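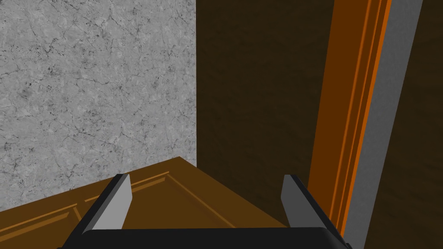
**Ticket 339: Label printer in Carnik packing room drops jobs after idle**

Status: closed, monitoring
Component: Nakier print server, queue `pack-labels`
Priority: medium

**Reported**

Labels sent from the order screen do not print if the printer has been idle for more than 16 minutes. The order screen shows the job as sent. The queue shows it as completed. Nothing comes out. The second job prints normally. The first one is lost and has to be sent again by hand.

Started in October, after the packing room was moved to the new switch. The Udov office has the same printer model on the old switch and does not see the problem.

**Checks**

- Test page from the printer's own menu: prints.
- Test page from the server within a minute of the last job: prints.
- Test page from the server after 20 minutes idle: lost, queue reports success.
- Swapped network cable and moved to a different port. No change.
- Firmware matches the Udov unit.
- Sleep timer on the printer set to "never." No change, so not the printer's power saving.

**Log excerpt, server side**

```
09:41:07 pack-labels job 127 queued
09:41:07 pack-labels connection reused
09:41:07 pack-labels data written
09:41:08 pack-labels job 127 completed
09:43:30 pack-labels connection reset, reopening
09:43:31 pack-labels job 128 completed
```

Job 127 did not print. Job 128 did. The server was holding one connection open between jobs and writing to it without waiting for a reply. The new switch sits behind the Seixas firewall, which removes idle sessions after 15 minutes. The old switch does not route through it.

**Change made**

1. Stopped the queue and let it drain.
2. Set `keep_open` to `no` in the queue settings. Each job now opens its own connection.
3. Set `confirm_status` to `yes`, so a job is marked completed only after the printer answers.
4. Restarted the queue.

The firewall timeout was left alone. Other equipment depends on it.

**Results**

Idle test repeated at 20 minutes, one hour and overnight. First job printed each time. Ran a batch of 500 labels to check for slowdown. The batch took nearly two minutes longer than before. Packing room says this is acceptable, as batches that size only go out before a sale.

**Open items**

- The Udov queue still has `keep_open` set to `yes`. Change it before that office moves to the new switch.
- Jobs lost before the fix cannot be listed from the server log, which marks them all completed. Compare against the order screen if a customer reports a missing label.
- Reopen this ticket if a first job is lost again, and attach the server log for that hour.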